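### 3.2 Pouches and what people keep in them

Draft, numbers still to be checked by M. Pirihi. We asked 8 households in Kurnau to hand over one small zip bag each, in January, no tidying first. Two were empty. Rest held cables, pills, hair ties, the usual.

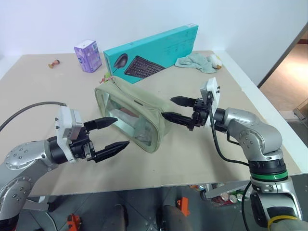

**Figure 2.** Fabric pouch with clear window, on the table.

Windowed bags got sorted faster than solid ones, in both rounds. Owners said they looked before they opened, and put the bag back if the thing wasnt there. Solid bags got tipped out. A window like the one in Fig. 2, large and clear in pale green fabric, still throws reflections, so glare was noted seperately. Zipper side not controlled for. Should be, next round, with the 200 bags from Floko.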